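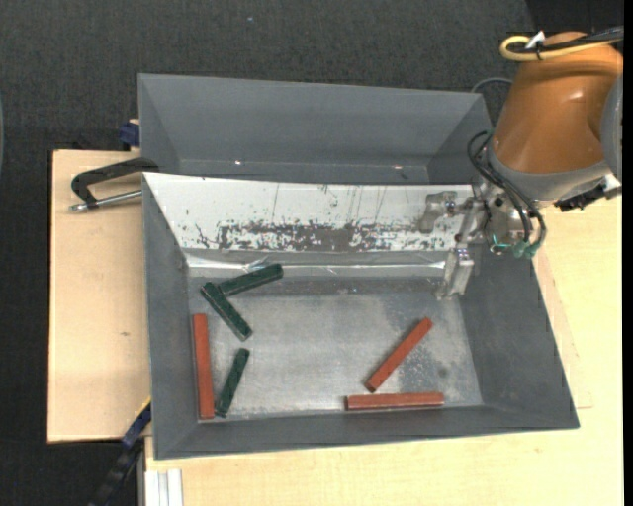

Home | Notebook | Cell 2 | Cell 3 | Parts list | Archive

OPEN DAY, MARCH — BIN PICKING CELL, NOTES

Entry by Delia Olteanu. Read by: Lucian, Rungnapa

Doors at 14:00. Setup started at 9:30, which was late. Lucian Pană on the controller, Rungnapa Chantharasri on the visitor side, me on the bins and the log sheet. Aurelia Barbu came over from Pludon with two of her people and stayed for the whole afternoon.

Setup

Two gray bins, long edges parallel, arm working over the front one. Blocks in two colors, dark green and brick red, six in the front bin. Rear bin is the place target. Clamped the bins near where they meet and ran the long blue-and-black bar clamp at the front corner. Last time we demonstrated this with no clamps and the front bin walked toward the arm over the session, so the calibration was off by the end and it took us a while to see why.

Calibration with the Mirker routine, three poses, then a fourth because Lucian did not like the residual on the second. Residual fine after that. Saved as the open day profile. Do not overwrite it, I want to compare against the next one.

Gripper opening left at the value from cell 3. Finger speed reduced for visitors.

The white panel on the back wall of the front bin is getting bad. The upper part only has a few scratches but the lower part has a wide band where the white is gone and the dark gray comes through in patches. The shiny film strip under it is crinkled and throws long bright reflections. Both matter for the segmentation. A green block touching the wall just below the strip is close to the worst case we have, dark block next to dark patches with a highlight above it.

Program

14:00 to 14:40, color sort, green only. Red blocks left in the bin as clutter.
14:40 to 15:10, mixed, order chosen by the planner.
15:10 to 15:30, visitors call a color, Rungnapa types it in.
Break.
16:00 onward, questions, with the arm idle for most of it.

What went well

Green sort ran without an operator stop. Red blocks lying diagonally out on the open floor are easy, the planner takes them across the short side and there is plenty of room for both fingers. Visitors liked the color calls more than anything else on the program. Keep that and make it longer.

Puster logger ran from the first cycle to the last and wrote 989 rows. No gaps in the timestamps. The 2022 version dropped rows whenever the camera thread stalled, so the rewrite has earned its place. Copy is in the shared folder under Ghiță, same layout as before.

What did not

1. Block flat against the left wall. With a long side pressed to the wall there is no room for the second finger. Planner proposed the grasp anyway, collision check rejected it, planner proposed it again. It went around 10 times before the timeout. From the visitor side this looks like a robot doing nothing. Rungnapa filled the time by explaining the collision check, but we should have a message on the screen.

2. Green on green. Two blocks leaning together in a V were segmented as one object twice during the mixed run. The grasp point landed in the open side of the V and the fingers closed on air. No damage. Lucian thinks the depth edge between them is under threshold. I think the worn light lines along the block edges are also confusing it. We did not settle this.

3. Reflection from the film. One false detection on the strip at 15:02. Arm approached, force limit tripped, retracted. Aurelia asked about it straight away.

4. Hoses at the wrist. They loop out on the left of the collar and curve down past the gripper. No snag today but I do not like the clearance when the wrist turns fully with the fingers low in the bin. Shorten the loop or tie it higher.

Questions from visitors, the ones worth keeping

Oana Bratu asked what happens if the bin is moved by hand between cycles. Answer given: the cell does not check. She then asked why not, and a fixed marker on the rim would cost us very little. Agreed, adding it.

One of the Pludon people asked for cycle time with the speed reduction off. Told him I would send it with the log. He also wanted to know if the fingers could be made longer for deep bins. They can, but the tip deflection goes up and we have no numbers for it.

Aurelia wants to bring her own parts next time. Castings, uneven, oily. Said yes to the castings. Asked her to degrease them.

To do

Replace the white panel. Order two.
Film strip: remove, or cover with matte tape and rerun the same layouts. LP
Wall grasp: push the block off the wall first, then regrasp. The push motion exists in cell 3, it needs porting. LP
Screen message for "no valid grasp". RC
Marker on bin rim. DO
Refit wrist hoses. DO
Send log and cycle times to Pludon. DO
Depth threshold test, V layout, green pair, before and after changing the panel — same lighting both times.

Left the clamps on at 17:20. Arm parked, air off, controller down. If anyone needs the left tabletop before the threshold test, ask me first.

3 comments | 10 shares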